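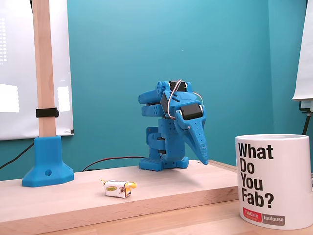
Last updated: 26/11/2024 by Mohit Rana

Ticket 910: Train set stops on the far curve
Product: Drerneo Night Mail starter set, with one extra pack of curved track
Opened by: Pramila Bansal
Handled by: Mohit Rana, Brirkbridge Toys & Hobbies
Status: Waiting on customer

Customer's report
The engine runs fine on the straight track and on the first curve. On the far curve it slows down and stops. If I push it an inch it picks up again and finishes the lap. New batteries made no difference. With no cars attached it gets around, but slowly. My son built it from the booklet and I checked it against the last page.

First reply (Mohit)
Asked which engine came in the box and whether the extra curves were bought at the same time. Asked her to turn the engine over and check the axles for hair or carpet fiber.

Customer
Engine is the green one. Curves were bought later, secondhand. There was some carpet fluff on the rear axle. Took it out. Still stops in the same place.

Second reply (Mohit)
Asked her to swap two of the far curves with two from the near side, then run it again with three cars on.

Customer
Now it stops on the near side.

Notes
So it's the track pieces, and the motor is OK. Checked with Akash Sandhu in the warehouse. The older Dhillon curves have the same studs and clip into Drerneo track, but the rail sits a little closer on the inside. The wheels rub. A light engine gets through and a full train doesn't. The maker's name is molded on the underside, next to the part number. Drerneo curves are marked 186.

Third reply (Mohit)
Asked her to look under all the curves and set aside any without 186 on them.

Customer
Two of them say Dhillon. The rest are 186.

Action
Quoted for two replacement curves from loose stock. We can't exchange the secondhand ones. She is deciding between those and a full pack, and wants to know if we'll have the Flimton station back in by December so it can all ship together. Passed the station question to Meenakshi Grewal in ordering. Leave open until she answers.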